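News > Community > Home and Living

Filed under: Press Releases, Household Goods

28th May

LERNEL OPENS KITCHEN SORTING PROGRAM FOR FIRST-TIME RENTERS

Lernel, the household goods supplier, today announced the opening of its Kitchen Sorting Program, a series of free sessions for people who are setting up a kitchen of their own for the first time. The program will be held at the company's Grodo showroom and is open to residents of the surrounding district who have signed a first lease within the past year.

The program follows a trial that began in March, in which 200 households took part. Each was invited to a single session on sorting, storing and caring for everyday kitchen tools. At the close of the trial, participants were asked which part of the kitchen gave them the most trouble. The most common answer was the utensil drawer, followed by the cabinet under the sink.

"People often write to us asking for more storage," said Wendy Pearce, Director of Community Programs at Lernel. "When we talk with them, we find that the cabinets are large enough and that the tools inside have never been grouped. A spoon is kept in one place on Monday and another place by the end of the week. We wanted to offer a simple method that a person can learn in one visit and carry out at home the same evening."

Sessions are taught at plain white tables. Open storage bins are set side by side along the back of the table, and the tools to be sorted are placed in front of them. Participants take one item at a time, decide where it belongs and put it away before picking up the next. The see-through bins allow the contents to be checked without lifting anything out, and the handle slots at the ends make it easier to move a full bin from the counter to a shelf.

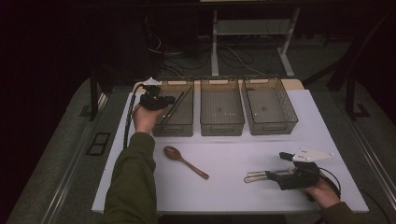
The method asks each household to settle on its own groups before any sorting begins. Lernel recommends one bin for tools used at the stove, one for tools used in baking and one for items that are needed only now and then. Wooden spoons and spatulas should be dried fully before they are put away, and should be stored apart from knives and graters. Households that cook less often may choose to work with two bins.

A printed guide will be given to every participant. The guide was prepared by Justesa, a design studio, and includes a page of blank labels, a short section on the care of wooden utensils and a checklist for moving day. Lernel has ordered 3,000 copies for the first year of the program. Copies that remain after the sessions will be supplied to public libraries on request.

The Grodo showroom has set aside 470 square feet of floor space for the program. The room has step-free access from the parking lot, and tables can be lowered for participants who prefer to work seated. Children may attend with an adult.

There is no charge to attend and no purchase is required. Places must be reserved in advance at the showroom desk or by telephone. Participants are welcome to bring a small number of utensils from home, which should be washed beforehand.

About Lernel

Lernel supplies storage, shelving and kitchen goods to homes and small businesses. The company operates its own showroom at Grodo and sells through independent stores.

Press contact: Wendy Pearce, Community Programs, Lernel

Tags: kitchen storage, home organization, renters, community classes

14 shares | 0 comments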